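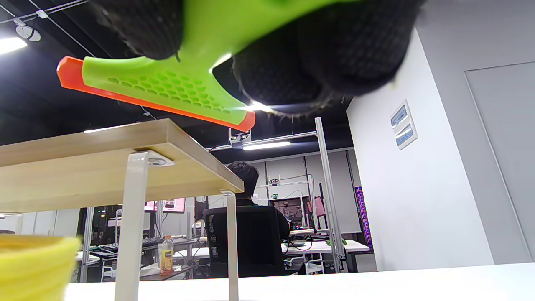

How often do the finger strips on the hand-held gripper need changing? We are changing ours every 600 grasps, going by the log and not by how they look.

That is the short version of what Reet asked last week. Longer version below, with the trial notes.

Reet Liepiņa wrote:
> We have both finger types now, the Nokwood and the Skinner. Before I order
> more, can somebody tell me which one you ended up with for soft objects,
> and whether you had to change anything in the controller? Ours drops
> sponges when the wrist turns past level.

Reet, we ran both on the same handle with the same jaw. Each set did 234 grasps on sponges and then the same number on small boxes.

The Nokwood fingers held sponges better. They bend more at the tip, so you get a wider contact patch before the motor stalls. On boxes they were worse. The box tends to rotate if you pick it up off center.

The Skinner fingers are stiffer and we had 7 drops on sponges, all with the wrist tilted. On boxes I have no complaints.

We did change the controller. The Cenitau board ships with the close speed set high, and it overshoots on anything soft. Drop the speed one step and set the hold delay to 2. Do that before you blame the fingers. I lost most of an afternoon to it.

One more thing, if your operators wear knit gloves: have them check that the trigger comes all the way back after each grasp. Ours stuck half closed a few times and the log counted those as holds. I took them out by hand.

I haven't tried either set on the arm yet. Plallora sent a new adapter plate in March but the screw holes don't line up with our flange. If you have a drawing of yours, please send it.

Jiahui Tan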